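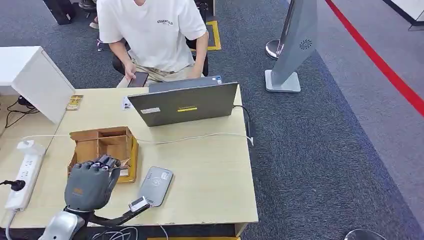 ILLPORT, 21 March 2023 -- Quick one before the printer deadline. Spring book swap is back on, same hall as last time, side door NOT the front. Bring up to 31 books each, no encylopedias please, we still have two sets from August.

Almost 400 titles on the online list already. Carla Azar is typing them in as they come, so if yours isn't up yet give it a day or two. Phone or laptop both work for browsing. Search by author, the title search is slow.

Kids' table needs more chapter books. Picture books fine, plenty of those. Cookbooks go fast, come early.

Tea and date cake from Widad Jaber. Parking behind Daher hardware after 5, ask first if you have a van. Leftovers go to the Skekley reading room. Questions to Nabil Darwish, he has teh keys.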